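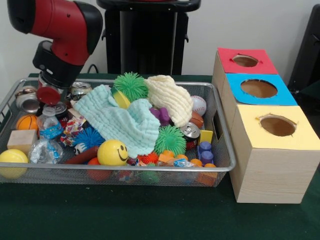 Brestano sets aside budget for second sorting cell

We use cookies to remember your settings. Accept | Manage

Brestano will buy equipment for a second mixed-object sorting cell in the coming budget year, following a planning review in July. The purchase covers one arm, one gripper, a controller and a spare set of fingers. Gbeho and Nustivska have been asked to quote.

The review was led by Kwame Agyeman, who runs equipment planning. His paper recommends a single arm with a longer service contract over two cheaper arms without one. Delivery is expected to take up to 18 weeks from order.

Test items are a separate budget line. The working set mixes hard and soft things in one shallow metal tray: spiky rubber balls, a tennis ball, toy blocks and crumpled cloth. Boxes with holes cut in them stand next to the tray. The paper allows 564 euros a year for replacing worn items and 2,111 euros for gripper parts.

"Cloth is the expensive part of the test, in hours," said Elikem Yakubu, who prepared the parts estimate. "It covers other items and it catches on them. We have costed the fingers on that basis."
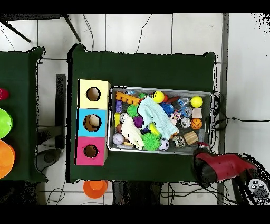 Page last changed: July, 16:40

Floor space was the other point raised. Petro Vasylenko asked for cable routes to be fixed before the tables are ordered, and for the supplier to state the reach of the arm with the gripper fitted. Both requests have been added to the quotation form.

Software is not included. Brestano will keep its present Cudia licence, which covers five seats, and look at it again when the new cell has been accepted. Quotes are to be sent to Nii Akpalu in purchasing.

Related items
Gripper parts: new ordering form
Cudia licence renewed
Service contracts: what the standard terms cover
Table heights for the test area agreed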